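Eero Jääskeläinen has been reading other people's water meters for 2 different companies since he left school, and for the past nine years he has done it for Degefa, which looks after the villages on the east side of the Idness valley. He has 416 meters on his round. Most of them are under iron lids at the end of a drive.

"People think it's all done by radio now," he says. "It is in town. Up here the hills get in the way, so they still send me."

He starts at seven in the morning and works down the valley from Zimow, the highest village. He carries a lid key, a torch, a sponge on a stick and a pair of kneeling pads he bought himself. The sponge is for chambers that have filled with rain. In winter he also takes a kettle's worth of warm water in a flask, for lids that have frozen shut.

"The flask isn't official. You pour it round the rim, give it a minute and then lift. If you hit a frozen lid with a hammer you'll crack it, and then you've got forms to fill in."

The readings go into a handheld unit that runs a program called Dotis. It warns him when a number looks too high or too low against the last one. He says he takes the warnings seriously but does his own sums as well.

"There was a house last June, two people living in it, and it said they'd used 907 cubic metres in six months. Dotis asked me if I was sure. I read it again and I was sure. The pipe had gone under the lawn. They'd noticed the grass was doing well and left it at that."
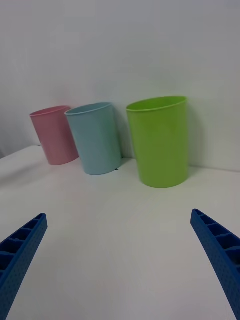
Leaks are the part of the job he talks about most. He doesn't mend them, but he is often the first to know. If the small dial is turning and the householder says every tap is off, he asks them to shut the stopcock inside the house. If the dial keeps going, the trouble is outside.

"Half the time they don't know where the stopcock is. I've been under a lot of sinks. One man had tiled over his. He knew he had, too, he just didn't want to say so in front of his wife."

A dripping tap matters less than people expect, he says, and a toilet that never quite stops running matters a good deal more. He tells customers to put a few drops of food colouring in the cistern, leave it for half an hour without flushing and then look in the bowl. If the water there has changed colour, the valve needs replacing. The part is cheap and most people can fit it themselves.

His round takes about 11 working days, and he does it twice a year. Between rounds he checks meters that are due for replacement and goes back to the properties where he couldn't get in. Parked cars are the usual problem, followed by dogs.

"Dogs I don't mind. You can talk to a dog. With a car you've got to find whose it is."

Degefa plans to put up two masts above Zimow, which would let it read the valley's meters from the office. Jääskeläinen has seen the drawings and thinks the work will take longer than the company says. He has been offered a place on the leak team when the round ends, and he expects to accept.

Before he goes he wants to finish a notebook he keeps in the van, listing where each chamber is and what makes it awkward. The entry for one farm reads: "Behind trough. Lift from left. Wasps."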